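Gripper week at the Zekado bench
Posted 17 February 2025

So I finally got the two arms back on the table with a full set of fingers to try, and I've been putting off writing it up because I keep wanting to run just one more pairing. I had three kinds to play with: the stock fingers, a softer set from Kirovell, and the wedge-shaped ones I've been curious about forever. I was going to do the whole thing in an afternoon. Ha! It ate my entire week, evenings included.

A bit about how I ran it, for those of you who asked on the last page. Every pairing gets the same pile of stuff, and I picked the pile on purpose to be annoying. Straps, cords, padded things, anything that flops over the second you let go of it. Hard little blocks are fine for a first check, but every gripper looks great on a hard little block, so I stopped bothering with those back in June. Each set of fingers got 27 tries per item, and I drove both arms through the Ejigu controller the whole time so I wasn't comparing two things at once.

My notes so far, messy as they are:

The stock fingers are better than people say. They slip on smooth straps, yes, but they're quick to swap and I know exactly how they fail, and I like that in a gripper.

The Kirovell set is lovely on padded stuff and hopeless on anything thin. Out of 27 tries on the narrow cord I got 18 drops, and a couple of the good ones were pure luck (I'm counting them anyway, rules are rules).

The wedge fingers are my favorite, and I didn't expect that at all. They slide in under a strap lying on the tabletop, where the stock pair mostly pushes it along. I do wish the tips were a little narrower for crowded spots.

The Fultaline camera mount is still sitting in its box. I know, I know! It gets its own page once I've decided where to bolt it.

On to the picture, then. Click for the large version. 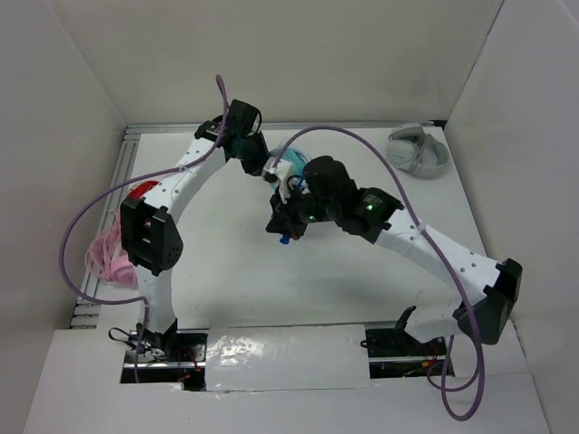 Photo: Zekado bench gallery

Both arms in close over the middle of the table, with the teal straps between the grippers. This is my favorite kind of tangle, the kind where you have to think about which arm goes in first. The right arm has the wedge-shaped fingers. You can also see how I run the purple cables, tied to the upper links and then left in big loose loops. Long loops look sloppy, but I'd much rather have the slack than a cable tugging at the wrist.

More pairings next time, and the narrow cord gets a rematch.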